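Plates, again
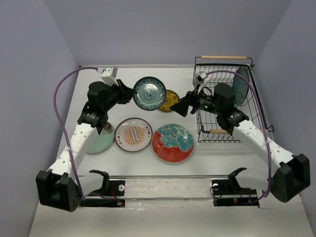 Last changed: September, a bit after 9 pm (fixed the bit about the rack)

So the plates. Six of them out on the white table, and the black wire dish rack, and me finally admitting that none of them match and none of them ever will.

Background for anyone new. When we moved into the flat on Davalen Street we had 28 plates between us. Twenty-eight! Two people! One cupboard over the sink, and it's a skinny cupboard, the kind where you have to take out the whole stack to get to the one you want and then you put the stack on the stove and forget it's there. I lived like that through a whole winter. Chipped three. Then the shelf pegs went on one side and I decided the plates were leaving.

Most went to the op shop. The leftover beige dinner set from Mum's, gone, sorry Mum. The glass ones that looked like a dentist's waiting room, gone. Anything I hadn't eaten off in a year went in the box, and I didn't let myself look back in the box, I just taped it.

What stayed is a shorter list and it makes no sense at all.

The blue one first. Pale blue-green in the middle, a round floral medallion, then all that dark blue packed in around the rim. Favourite plate in the house, and I've had it the longest. It came from Grigore Nedelcu, who lived under us at the old place and gave away half his kitchen when he went to live with his daughter. He knocked on the door with it wrapped in a tea towel. Said it was for cake only. I have had so much toast off that plate, I'm not telling him.

Then the little mustard yellow one with the brown markings. Smallest of the lot. Useless for a meal, perfect for a boiled egg, or the teabag, or four olives when you're pretending you won't have more olives. My partner wanted it in the op shop box and I took it out again. Twice.

The mint green with the beige and brown flowers is the one people comment on. Colour of an old hospital, but nice? It was part of a job lot from the Hotden market, $6 for the bundle, and the rest of the bundle was rubbish. Worth it for the one.

And then the sunburst. White, dark rim, orange rays going off everywhere from the middle, red characters on the border that look Chinese to me. I can't read them and I keep meaning to ask somebody. Don't know what the tiny lettering in the middle says either, I'd need my glasses and better light. It's loud. Put a fried egg on it and it looks like an ad for fried eggs. I thought I'd get sick of it and I haven't.

OK the rack. I have opinions on racks now, which is a sad thing to write.

We used to have a bamboo one. Looked lovely for a month, then went furry and black at the joins, and I scrubbed it with bicarb and vinegar and it went furry again. Then a plastic one with a tray underneath, and the tray was worse than the fur. You know the water that sits in the tray. You know the smell. So now wire, black, done. I tip it upside down in the sink and run the hot tap over it when I remember to.

Things I've worked out about loading it, after a lot of mucking around:

Big plates at the back. I know everyone says this. I didn't do it for years, I just shoved them in as they came out of the water, and then the big ones flopped forward on the little ones and you'd get that awful ringing slide at eleven at night.

All facing the same way. If one's backwards the rims knock.

Skip a slot if the plate is deep. Two curvy ones side by side will sit there touching and stay wet where they touch, and you find out when you stack them and there's a ring of water down your sleeve.

Little yellow one goes in last, at the end. It falls through otherwise. Depends on your rack I suppose.

Don't put the glasses in with them. Just don't. Tea towel on the bench for the glasses.

I timed the drying once, for no reason, a wet evening with the window shut. 175 minutes until I couldn't feel any damp on the back of the blue one. With the window open it's way quicker but I didn't time that, I went to bed. If you're in a hurry use a towel like a normal person.

The cupboard is fixed now too btw. New pegs, plus one of those Vendel shelf risers so the small plates sit up top and the dinner ones go under. I measured the gap at 415 mm wide and bought the riser to suit, then found the hinge sticks in a bit, so it goes in on an angle and then you swing it. Works fine. Took some swearing. If you have the same old hinges, measure with the door ON. I'd taken the door off to measure becuase I thought I was being clever.

Somebody asked in the comments last time whether I'd just buy a matching set. I thought about it! Went and stood in the shop and picked up a nice plain white one, good weight, and put it down. They'd all be the same plate. I'd never know which one was mine.

Also we have people over at Crăciun (Grigore's word, we all say it now) and there's a bit of a scramble for who gets which. My sister goes straight for the sunburst. I get the blue. There's never enough plates for pudding so someone has theirs in a mug, and I'm not buying more, I've only just got the cupboard to shut.

Next job is the drawer with the lids. I've opened it and closed it agian. Will report back when I've found a bottom for at least one of them.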